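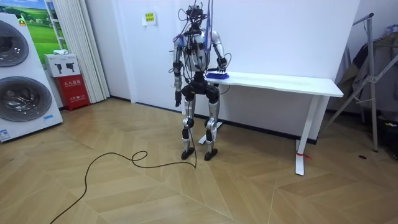
Figure 1. The white table against the back wall, with the blue item at its near end.

Do Wiped Tables Count as Clean? A Report on Dark Marks and White Furniture

Hryhorii Antoniuk and Kyrylo Karpenko

1. Why we picked this

Our department replaced its old brown desks with white ones two years ago. The order form from Harasym, the furniture supplier, called the surface "easy care." We have both sat at these desks for long enough to doubt it. By October of any year they have gray patches where people rest their arms, and pen lines that seem to survive every cleaning. Our question was a small one: if you wipe a white table top with a cloth, how much of what was on it goes away, and how much only gets spread thinner?

Kyrylo expected the cloth to do fine. Hryhorii expected it to do badly and wrote most of this report, so readers should keep that in mind.

2. What other people claim

The care leaflet for the Holline desk says to wipe with "a soft damp cloth" and let the surface dry. It does not say how hard, how many times, or what kind of mark the writer had in mind. A second leaflet, from Waltix, says that a dry cloth is enough for "everyday marks." We wrote to ask what an everyday mark was and got a link to the same leaflet.

We found plenty of cleaning advice online and used none of it. Most pages recommend a product sold on the same page, and the before and after photos are usually lit differently.

3. Method

We worked on a plain white rectangular table with a thin top, on the light herringbone floor by the wall. We chose it over the desks in the reading room, which already had too many old stains to tell ours apart.

We made four kinds of mark: soft pencil, ballpoint, dry marker and shoe rubber. Each was left alone for 13 minutes and then wiped with a folded cloth, first dry and then damp. Two readers who had not seen the wiping scored each spot as gone, fainter or unchanged. Over the whole project we scored 324 spots. The plan was 437, but the damp set ran into the end of the booking and we did not want to rush it.

We did not measure pressure. This is the biggest hole in the work. "Wipe normally" was our instruction, and normal meant something different each time.

4. What we saw

Dry marker mostly went away, which surprised no one. Pencil was more annoying. It came off as a dark line and went back on as a gray haze, and the readers could not agree on whether that was "fainter" or a new, larger mark. We counted it as fainter. We now think that was generous.

Ballpoint hardly changed when wiped dry. Shoe rubber broke up into short bits, and whether it got scored as gone depended a lot on where the reader was standing.

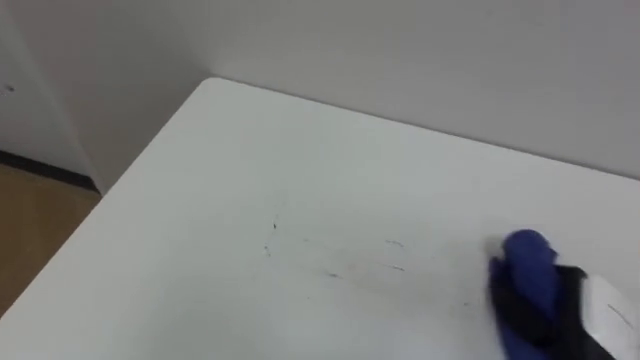
Figure 2. Blue cloth on the table top. Small dark marks near the middle, with very faint gray smears between some of them.

The smears are the part we would ask readers to look at. From the doorway a table in this state passes as white. Lean over it and you can find the marks and the paler gray between them. Both leaflets would probably call it clean, and we would not.

Damp wiping did better on pencil and made little difference to ballpoint. We never tried the Uvden cleaning spray that the building uses, so nothing in this report says whether it works.

5. Doubts

Three scores in a list are too few. One table is also too few, and we can't say that another top with a shinier finish would behave the same way. Kyrylo points out that the damp set always came second, so it may have looked better only because the dry cloth had already done part of the job. He is right - we should have swapped the order on half the spots.

We also used one color of cloth. A blue one hides what it has picked up, and a white cloth would have let us check whether the pencil was leaving the table at all.

6. Next steps

Repeat the damp set on fresh marks, use a white cloth, and put a weight on it so the pressure stays the same. Hryhorii will ask for the same table again in the spring.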